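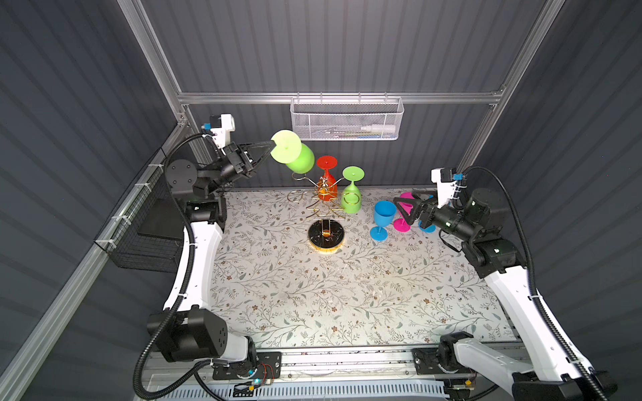 Why do so many small towns still hold a formal community dinner? The dinner gives residents a fixed occasion to meet as neighbors, and in places where the school and the post office have merged with those of the next town, it is often the only one left in the year.

Plosville has held its dinner each March in the old grange hall. Attendance last year was 446, in a town where most public meetings draw far fewer. Guests are seated by lot at long tables, and married couples are generally separated. The rule dates from the first dinner and has been challenged twice at town meeting, without success.

The meal itself is modest. Soup is served at 5, the main course follows within the hour, and the hall is cleared by 7 so that families with young children may attend. Wine was not permitted until the neighboring town of Baran, which shares the hall, asked for a change in the lease.

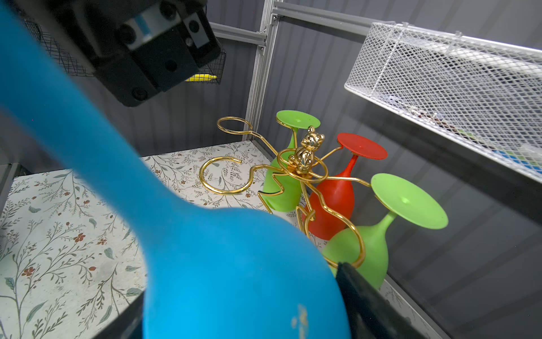 Shamim Jafri wrote to this magazine that the seating rule should be credited with more than it usually is. "I sat beside a man whose fence I had complained about for years," the letter read. "We talked about pears." Charoen Noiphan took the opposite view, noting that older guests who hear poorly are ill served by a table of strangers.

Both positions have support in Plosville. The current arrangement allows any guest to request one companion, provided the request is made in writing before the lots are drawn. More than 80 such requests were received last year. 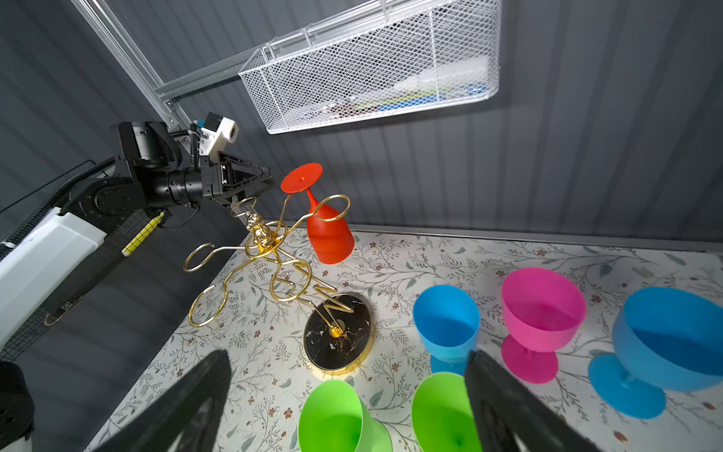
Cost remains the harder question. The ticket price has been held level while the price of food and heating has risen, and the difference is met by an annual gift from the Heritz bequest. Laiba Bukhari, who keeps the dinner's accounts, has advised that the gift will not cover a larger gathering. Baran has proposed alternating years between the two towns, and Ciron has asked to join.
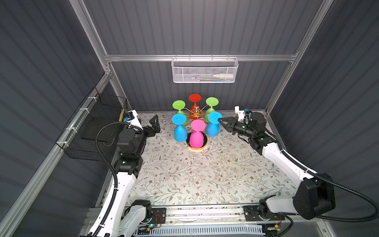 A decision on Ciron is expected before the next lots are drawn. Under the terms of the lease, both Plosville and Baran must consent, and either may ask that the matter be put to a vote of its residents. Until then, tickets will be sold at the town office on the same terms as before.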